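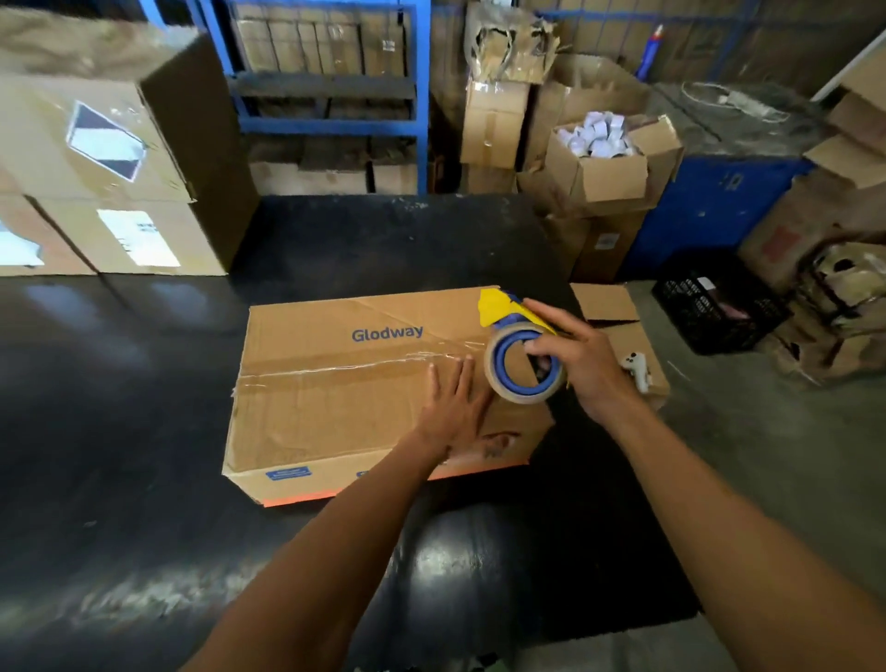
Fermeture d'un carton au ruban adhésif transparent, sur une table de préparation.

Mirorix loue désormais son assistant d'emballage aux petits entrepôts

Jeudi 6 septembre – Les habitués du salon d'Arico s'en souviennent peut-être : Mirorix y avait montré en avril un kit de vision et de bras articulé pour les postes de colisage, ceux où l'on ouvre, complète et referme des cartons à longueur de journée. Le voici proposé à la location, pour 670 euros par mois, installation comprise, et l'on se réjouit de voir enfin une offre pensée pour les maisons qui n'ont ni bureau d'études ni hall flambant neuf !

Le principe est resté simple. Avant la livraison, l'entreprise relève les gestes des opérateurs à leur propre table, avec leurs propres outils.
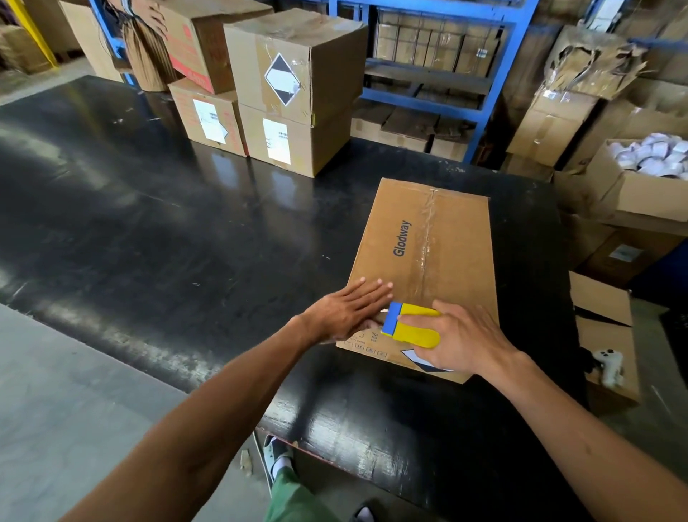
Il faut 60 heures de ces relevés pour régler le bras sur un format de carton, et c'est sans doute la partie la plus délicate, tant chacun a sa manière de tenir une boîte à plat ou de suivre une bande adhésive avec la lame. Le kit se fixe ensuite au bord du plan de travail et se débranche sans outil (un détail qui plaira aux équipes habituées à tout déplacer avant les fêtes). 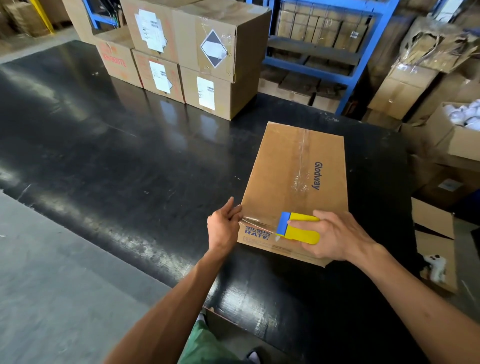
Thongchai Srithong se dit séduit par la formule, mais il attend de voir ce que donnera le bras sur des cartons déjà ouverts puis rescotchés, qui lui prennent le plus de temps. Il aurait aussi préféré un essai plus long que les 2 semaines prévues au contrat.

Mirorix répond qu'une prolongation peut se discuter au cas par cas. L'achat reste possible auprès du distributeur Trison, et les premières livraisons sont prévues cet automne.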